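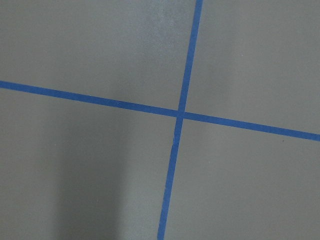
Korkusent floor grid: read me first

Hello! This is the little card that goes with the Korkusent folder, last touched 2021-08-31. It covers the taped floor at Plelville and how I lay it out, so that anyone setting up the same squares at Vodar can match mine (near enough, anyway).

What's in the folder

There are 190 pictures, in 2 sets. The July set is called Adugna and the newer one has no name yet, sorry. Some are close-ups of a single crossing and the rest take in more of the floor.

The tape

Blue painter's tape, all of it. I lay the long strips first and then run the others over them, pressing down hard at each crossing with my thumb. Please don't fuss over a nick in the edge, I don't! If a strip really lifts, pull up the whole length and start again; patches look awful and catch on your shoes.
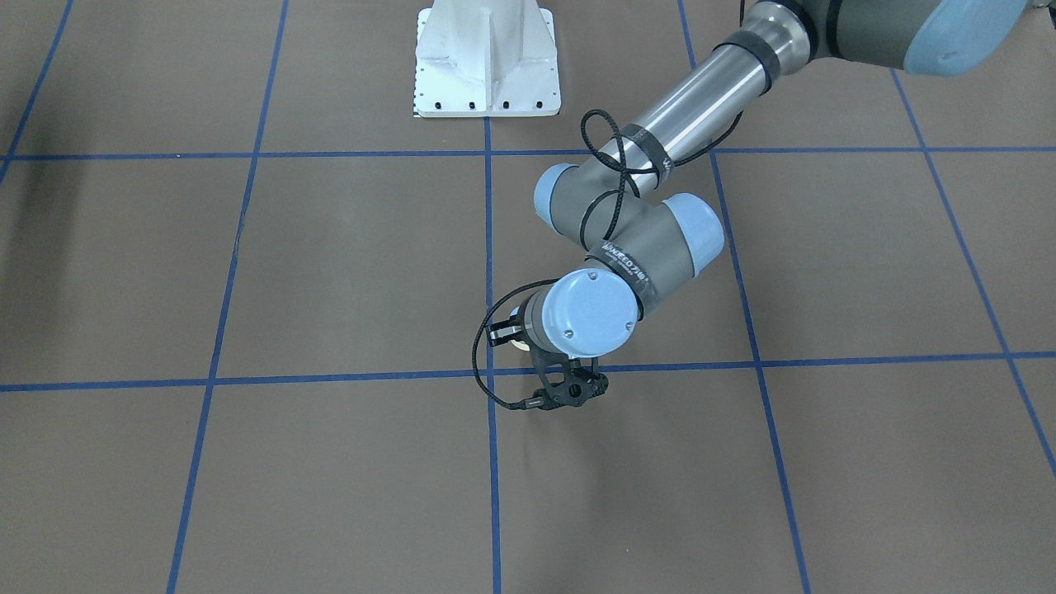
Large squares marked out in blue tape, with the white pedestal near the top.

Known niggles

Colours don't match between pictures, so go by the tape and ignore the shade of the floor. Files 12 and 14 are the same picture saved twice. I keep meaning to bin one of them.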